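How to stop pens from drying out in the drawer?
Fareseo
I keep 27 gel pens in a drawer and every month 2 of them stop writing. The ink is still there, I can see it. Is it the heat?

Jibrin
Probably air in the tip. Scribble on rough paper for 40 seconds, then try again. If nothing comes, put the tip in warm water - only the tip - and wipe it.

Mivix
just buy ballpoints

Tretivon
I had the same problem with mine. Gel pens like to lie flat, or stand with the tip down and the cap closed well.

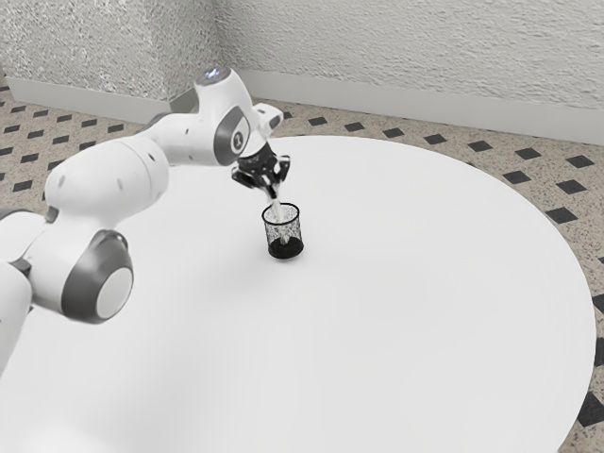 For ballpoints the position matters less, so those I keep in a cup on my desk.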